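Kelia, month two: we have a kitchen!

If you've been following along since May, you know that Kelia (my name for the arm-in-a-kitchen build, not for any one arm) spent a long time as a pile of parts on the end bench at Watetti, the shared workshop I've been going to. Well, the bench is clear, the kitchen is up, and I've been there every evening I could manage. I'm having so much fun with this one!

I went with a play kitchen for the usual reasons. It's the right height to sit in front of, the food is light and cheap, and if I crash into something I'm out a plastic tomato. But it's also a really good test bench. You get a pot with a rim to clear, a sink to drop into, a faucet in the way of the sink, and utensils hanging right where your elbow would like to go.

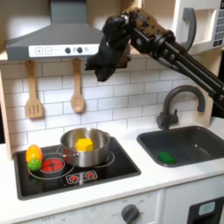
The thing I got wrong at first was approach height. I was treating the countertop as one flat table with stuff on it, and planning every move at the same clearance. That works great until you want to get from the sink to the pot and there's a range hood and a microwave shelf hanging over everything. So now there are three zones (stove, gap, sink), each with its own ceiling, and the planner has to pass through the gap to change zones. It's a little slower and I don't care, it's so much calmer to watch.

Pot drops are their own little world. Coming straight down is fine, but open the fingers too low and they catch the rim or whatever food is already in there. I ended up at 13 mm above the rim for release and 5 mm per step on the way down. The shiny metal is rough on depth, too. My point cloud of the inside of that pot looks like a bowl of static! I gave up on measuring the bottom and just find the rim, fit a circle, and work from that. 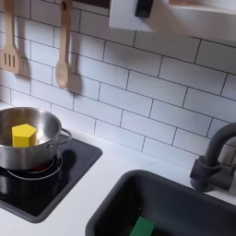 Yellow block in the pot, gripper on the move.

The software side is mostly Dalisay, my homemade task runner, which is one long Python file that I keep promising to split up. You hand it a list like "yellow to pot, green to sink" and it goes through them with a retry on each. I bumped the log to keep the last 1,000 moves and it has been worth every byte, mostly for finding out how often I was the one who typed the wrong zone.

I also spent a whole evening on cables. If you're building something like this, leave more slack at the wrist than you think you need, then turn the joint all the way both directions by hand before you tie anything down. I used 10 zip ties and cut most of them off again.

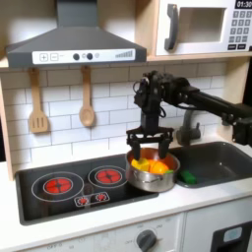
Crowding is the next problem. One piece in a pot is easy, but with a few in there each new one has to land somewhere, and the round shapes like to roll back to the middle. I want to try a small nudge before letting go, just a wiggle to one side. There's a branch for it already, called cestano, because Cestano was the bakery where I had the idea (the almond rolls are excellent).

After that I'd love to try the spoon. It hangs by a short hook, and lifting it off means going up and then out, under the hood, with almost no room. I've got a sketch of the path on the back of a receipt and I'm itching to try it. If you've done anything with hooks and a two-finger gripper, please leave a comment, I'd love to see it!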